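March, after tea

Spent most of the day rewriting the house rules for the arm, a job I volunteered for in the sense that I was the last one to look away. The old rules ran to 22 pages and had been put together over several years by people who were cross about different things. There was a page on coffee. There was a page and a half on who may stick labels on things, and the labels it calls for never got made. The bit about where to stand while the arm is moving was a footnote.

So the footnote is now page one. I'm quite pleased with that, and I expect it to be the only part anyone argues with.

The Tiltville office wants our rules to match theirs, and theirs were written for palletizing cells with proper fencing and light curtains and a gate that kills everything when you open it. We have a tabletop. I tried filling in their checklist this morning in good faith and got to item 63, "confirm forklift route is clear," before I had to go and stand outside for a bit. Wrote "no forklift" in the box. The form rejected it, because the box only takes yes or no. I put yes. The forklift route is clear. It would be hard to imagine a clearer one.

The Lappalainen guide is much better, I must say, even in its slightly stiff translation. Its whole attitude is that you should assess the job and leave the arm out of it until you know what the arm is holding. A slow arm with a knife is a knife. A slow arm with a toy is a nuisance. I copied that idea over more or less whole and will give credit in the back, where credit goes.

After lunch I sat in on the pick-and-place runs with my draft on my knee, meaning to check each rule against what people do when they've forgotten there are rules. This is a humbling way to spend an afternoon. I had written, with some ceremony, that the operator shall remain outside the marked reach of the arm for the full length of the motion. Fine words. Then I noticed I hadn't said who marks the reach, or with what, or what counts as the end of a motion when the thing pauses in mid-air to think. It pauses a lot. I've watched grown adults lean in during a pause to nudge something straight, the way you'd fix a child's collar.
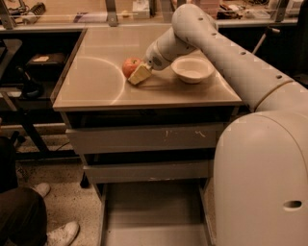 New wording, then: a pause is a motion. Hands stay back until the arm is parked and whoever is running it says "parked" out loud. I thought people would feel silly saying it, and they do, and they said it anyway, so that one stays.

The other thing I'd got wrong was the objects. My draft had a lovely section about securing loose items on the work surface, written as if loose items were a failing. But the loose items are the work. You can't tell an arm to pick up play food and then bolt the play food down. It now says the surface holds what the task needs and nothing else, and that anything else goes somewhere the arm can't get to. Mugs are named in particular. So are phones. I have seen a phone get picked and placed, very neatly, and its owner did not enjoy it as much as the rest of us.

Footwear took up a silly amount of time. The Tiltville rules want steel caps everywhere. I can see the sense of it next to a pallet, but our heaviest test object could be dropped on a bare toe with no more than a bad word. I've gone with closed shoes, no sandals, and steel caps only when the arm itself is being shifted — because the arm on its way to the floor is another matter. Somebody will still turn up in sandals on the first hot day. There is always a first hot day.

Also spent an hour on the phone with Clundov about their stop button, which by their manual must be "readily accessible" and by their mounting kit can only be fitted behind the thing it stops. The fellow was very polite. He said 181 sites had it mounted that way with no complaints. I said I would be happy to be the first. He is sending a longer cable. I've written into our rules that the stop has to be reachable without leaning across the table, and that it gets pressed, on purpose, at the start of every session to see that it works. The old rules had it tested every 28 days, which is a fine interval for a lightbulb.

Down to nine pages by five o'clock. Kept the coffee page, cut to one line. Binned the labels altogether, then lost my nerve and put back a sentence.

Adham's audit people want it before the end of the month, in their template, which has a forklift section. I'll do that part tomorrow, with the door closed. Must remember to ask about the cable again, and to buy milk.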